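3. Storing Small Things on Low Shelves

3.1 Background to the task

Studies of household tidying usually begin with large items such as coats, pans and bedding. Small decorative objects get less attention, although in the homes we visited for the first part of this work they were the items most often moved and least often put away. In the Storkau interviews, people described picking up the same figurine several times in a week, setting it on the nearest flat surface, and moving it again when that surface was needed for a meal or for homework. Aslı Bilgin, who carried out most of the interviews, noted that many households owned a shelf bought for the purpose and still kept most of the collection elsewhere.

This section deals with what happens when a person has a small shelf, a small collection, and a tabletop to work on. We wanted to know which level of the shelf is filled first, how much space is left between objects, and when people stop and call the job done. The wider results, which include drawers and open boxes, are given in Section 4.

3.2 Materials

The shelf is a two-tier wooden one with a light, whitewashed finish. The top board is rectangular with rounded corners and is joined to the lower board by four cylindrical posts. Short feet lift the lower board a little above the table. We chose this form over a closed cabinet because both levels can be reached from the front, and the lower level has a ceiling that limits what can stand there. A tall object can go on top but may not fit below. A short object can go on either.

The figurines are small and mostly in purple, with pink, blue-purple or black parts. We kept the colors close on purpose. In an early round with a mixed set bought from Poojary, people sorted by color almost at once, and the sorting rule hid everything else we were hoping to see. With a set in which nearly every piece has some purple on it, color gives less help, and people fall back on height, shape or the order in which their hand meets the objects.

Shape still matters. Some pieces have rounded ears, some have points or side projections, and the rabbit has long upright ears that make it easy to pick out. Points and projections need room to the side, so two figurines with small bodies may not stand as close together as their bases would allow. We return to this in 3.5.

3.3 Starting arrangement

Every session began from a scattered layout in front of the shelf. The pieces were not lined up, and their spacing was uneven. The shelf stood toward the rear of the table at a slight angle. Yavuz Güneş had suggested the angle after seeing that a shelf set square to the table edge led people to build straight rows parallel to the front board, and that the rows said more about the edge of the table than about the person's idea of order. Figure 7 shows the layout with a single figurine on the lower level. 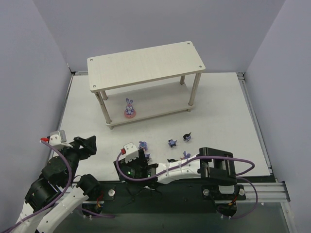 Figure 7. Two-tier shelf with the rabbit figurine on the left part of the lower board. Other figurines stand in front of the shelf, and the top board is clear.

Which level should be filled first when a small shelf has to hold a whole collection?

The lower level, as long as the pieces fit under the top board. The top can be reached at any point, while the back of the lower level becomes hard to reach once the front is taken.

Participants did not always follow this order. The sessions we recorded came to 122 in all, and the choice of first level was closely tied to the first piece picked up. People who began with a piece they liked tended to give it a place on top, where it could be seen from across the room. People who began with whatever was nearest tended to slide it onto the lower board and carry on from there.

3.4 Procedure

Participants were asked to put the figurines away on the shelf "the way you would leave them at home." No time limit was given. They could use either level or both, could turn the pieces in any direction, and could change their minds. We wrote down the level and the side for each placement, any later move of a piece already placed, and the point at which the person said they had finished. A short talk followed, with the shelf still in view, in which we asked why certain pieces were where they were.

The layout was then scattered again for the next person. We used a written list of starting positions and worked through it in order, so that no piece stood nearest to the shelf more often than the others. In February one of the lists was used twice by mistake. We compared those sessions with the rest, found the same pattern of placement, and kept them in.

3.5 Observations

Three things came up often enough to report here. The first is that people leave more space than they need. Even when the lower level had room for another piece, many went to the top board once the lower one began to look busy to them. Asked about this, they spoke of dusting, of being able to lift one piece without knocking its neighbor, and of wanting each piece to be seen. Pieces with points were given the widest gaps.

The second is that a first piece set near one end acts as an anchor. The next piece usually went beside it, and the row grew toward the far end. When the first piece stood in the middle, the row was more often built out on both sides and rearranged later. In 30 sessions at least one piece was moved again after the last one had been placed, nearly always to even out the gaps.

The third concerns the front edge. Pieces were often set close to it, where they are easy to see and easy to take back. This leaves a strip of unused board behind them, and on a shelf of this depth the strip is usually too narrow for a second row. Several participants noticed it when they had finished and pushed the whole row back. Others left it, and two said they liked to have the space behind for small loose parts.

3.6 Relation to the home visits

The shelves seen in the Storkau homes were fuller than those in our sessions, and many held things besides figurines, such as keys, hair ties and batteries. The habit of starting at one end was visible there too, but gaps had mostly been filled over time by items that had no other place. Bilgin's notes from the visits describe 20 shelves in detail, and we use them in Section 5 when discussing how an orderly shelf changes over several months. The Cleseo boxes, which have lids, are treated separately, as a lid changes how often people put things back at all.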